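Drulora : catalogue de claustras et de parements ajourés

LISEZ-MOI, version 2

Drulora est un jeu de fiches descriptives consacré aux claustras, c'est-à-dire aux parois faites de blocs ajourés que l'on monte en séparation, en façade ou en garde-corps. Il est destiné aux bureaux d'études, aux enseignants en architecture et aux personnes qui restaurent du bâti des années cinquante à soixante-dix. Le jeu contient 3 413 fiches, réparties en 155 familles de motifs.

Origine des fiches

Le noyau vient du relevé de Rusville, un ensemble de logements et d'équipements publics où les blocs ajourés ont servi presque partout : cages d'escalier, loggias, préaux, locaux à vélos. Le reste provient du fonds Naidoo, qui réunit des catalogues de fabricants, des bons de commande et des plans de pose. Les documents papier ont été dépouillés à la main. Quand deux sources donnent des cotes différentes pour un même bloc, les deux valeurs sont conservées et le champ « source » indique laquelle est laquelle.

Contenu

Chaque fiche correspond à un modèle de bloc ou à un assemblage. Les champs sont les suivants :

identifiant : chaîne de caractères, stable d'une version à l'autre
famille : nom du motif dans la typologie Drulora
contour : forme extérieure du bloc (carré, rectangle, hexagone, autre)
ouverture : forme du vide
largeur, hauteur, épaisseur : en millimètres, nombres entiers
taux_de_vide : part de la surface laissée ouverte, entre 0 et 1
matériau : béton, terre cuite, plâtre, bois, inconnu
teinte : texte libre, en français
source : relevé, catalogue, bon de commande, plan
remarque : texte libre, souvent vide

Le champ « épaisseur » manque pour beaucoup de fiches issues des catalogues, qui ne donnaient que la face. Il est alors laissé vide. Ne pas le remplacer par zéro à l'import.

Format

Les fiches sont livrées en CSV, encodage UTF-8, séparateur point-virgule, virgule décimale. Une copie en JSON suit le même ordre. Les familles sont décrites dans un fichier à part, familles.csv, à joindre sur le champ « famille ».

Attention au tableur : certains identifiants ressemblent à des dates et sont convertis à l'ouverture. Importer la première colonne en texte.

Typologie

Les familles sont regroupées en 9 classes selon la trame : droite, décalée, diagonale, hexagonale, circulaire, à lames, à redents, mixte, non répétitive. Le classement se fait sur l'assemblage posé. Un bloc carré monté sur pointe est donc rangé en trame diagonale, même si le fabricant le vendait comme un carré.

La trame hexagonale demande un peu de soin. Le contour du bloc et la forme du vide y sont souvent différents, et il faut renseigner les deux champs séparément. Un contour hexagonal avec un vide en losange donne, vu de loin, une grille de losanges sombres sur fond clair, et plusieurs contributeurs l'ont saisi par erreur en trame diagonale. Les fiches concernées ont été corrigées en avril.

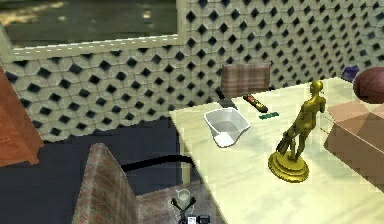

Limites connues

La couverture est inégale. Le béton est très représenté, la terre cuite beaucoup moins, et le plâtre ne l'est que par quelques fonds de catalogue. Les teintes ont été notées sans nuancier, par des personnes différentes : « crème », « ivoire » et « blanc cassé » peuvent désigner la même chose.

Le taux de vide est calculé de face. Il ne dit rien du passage réel de l'air ou de la lumière en biais, qui dépend de l'épaisseur. Il ne doit pas servir à un calcul réglementaire.

Outil de saisie

Stollex, le petit formulaire utilisé pour la saisie, est fourni dans le dossier outils. Il vérifie les champs obligatoires et refuse un taux de vide supérieur à 1. Il ne repère pas les doublons.

Corrections

Les corrections se proposent par fichier CSV ne contenant que les lignes modifiées, avec l'identifiant d'origine et la source de la nouvelle valeur. Les changements de famille sont traités à part et n'apparaissent qu'à la version suivante.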